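Teaching by demonstration (robotics)

Teaching by demonstration is the practice of showing a robot a job, many times over, until a program trained on the recordings can attempt it alone. The showing is done either by hand, with a person pushing the arms through the motions, or by remote control, with the person at a set of handles and the arms copying along. The second method is called teleoperation, and it gives grown adults with degrees a chance to relearn sweeping.

Household chores are favored because everyone knows what a good result looks like. Sweeping into a dustpan needs both arms at once, and neither may wander off while the other is busy.

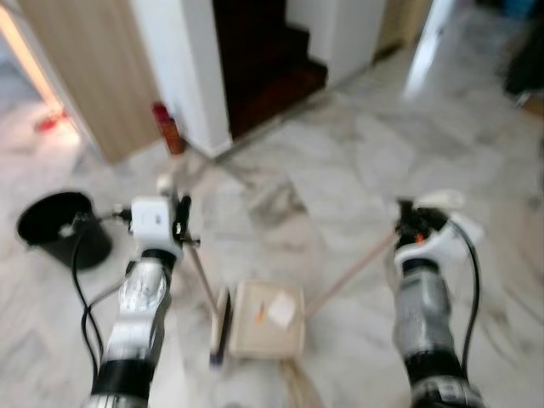 Periklis Xenos objects to the word "teaching" altogether, on the grounds that a pupil would at some point ask why. He prefers "dictation," and the name has caught on in a few labs, mostly among people who have had to sit through it.

Recordings are collected in batches. The Bellusby manual, still widely copied, asks for 100 demonstrations of a chore before any training is tried and 800 before anyone is allowed to be disappointed. Each is kept under 60 seconds. Operators are told to vary the starting positions, which they do for an hour, and then stop doing. 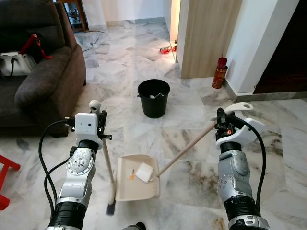 Bad demonstrations are a long-running argument. The Multus school throws out any recording with a fumble in it; the Economou school keeps fumbles so long as the operator recovers, reasoning that the robot will fumble too and may as well know the way back. Long tools make the question sharper. With a broom upright in one gripper and a dustpan on a long wooden handle in the other, a small turn of the wrist becomes a large mistake at the floor, and scraps of paper are light enough to hold it against you.

See also
Teleoperation
Kinesthetic teaching
Comedgate sweeping trials
Imitation learning

Comments (2)

Kristaps Rimkutė: The 800 figure was for folding. Sweeping was less. Please fix.

dustpan_left: We keep the fumbles. Took 9 tries to get the setting right but I'd never go back.

Contact | Copyright | Back to top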